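Wednesday, 9 p.m.

Eleven days into the no-sugar business and I remain unconvinced. The Walmont booklet promised I'd feel "lighter" by the end of week one. I feel the same, only crabbier in the afternoon, and I've started reading labels in the store like they're court papers. The Floker crackers I thought were safe have sugar listed third. Crackers!

Fruit is allowed, according to page 19, though page 2 says to be careful with it. So which is it?

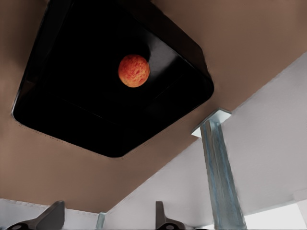
What am I supposed to eat at four o'clock when the slump hits?
A handful of nuts and a glass of water, says the booklet. I tried it again today and was still hungry at four-thirty, so I had toast.

The Trakero app gave me 295 points for the day and a little green leaf. It gave me a leaf on Sunday too, when I had pie at the potluck and typed it in. I don't know what a person would have to eat to lose the leaf.

Slept badly again. The booklet blames "adjustment," and I notice it blames adjustment for headaches, dry skin and bad moods as well — pretty handy if you're the one selling the booklet. Rain all evening. Need to call about the gutter before the weekend.
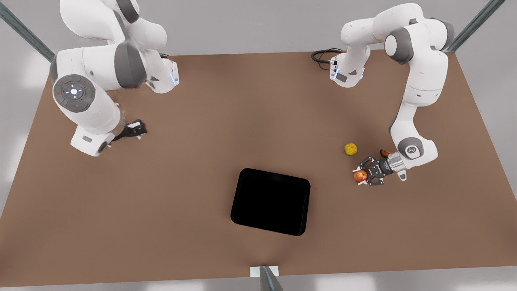
Thursday, early

Up before six. Black coffee, which I still don't like. Weight the same.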